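About Skyrme Board Repair

Print this page | E-mail this page

Skyrme is a repair and refurbishing shop for computer boards in Borkidham. We opened in 2000 with a single bench at the back of the Suletti building and now rent the whole ground floor. Most of our work is on server and workstation boards sent in by schools, print shops and small offices that want to keep older machines running.

Boards are logged in at the front counter and given a ticket number. We clean them, check the processor socket and the memory slots under magnification, replace the coin cell if it reads low, and run each board on the bench overnight. Parts that pass go on the shelf with a 376-day warranty.
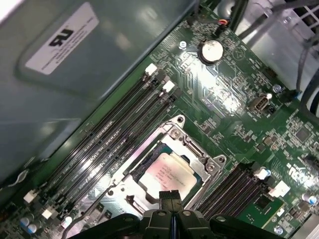 One customer wrote that she had expected to replace the whole machine, and that a bent socket pin was the only fault we found. She asked us to put the price of a socket inspection on the website, so it is now on the Services page.

We do not repair phones or game consoles. Laptop boards are accepted if the battery has been removed first. For shipping, please leave the processor in its socket with the lever closed, take out the memory and pack it separately in an antistatic bag.

Our stock list, Clodis, is updated every June. Printed copies are kept at the counter.

Contact: Skyrme Board Repair, 1435 Suletti Road, Borkidham | © Skyrme | Back to top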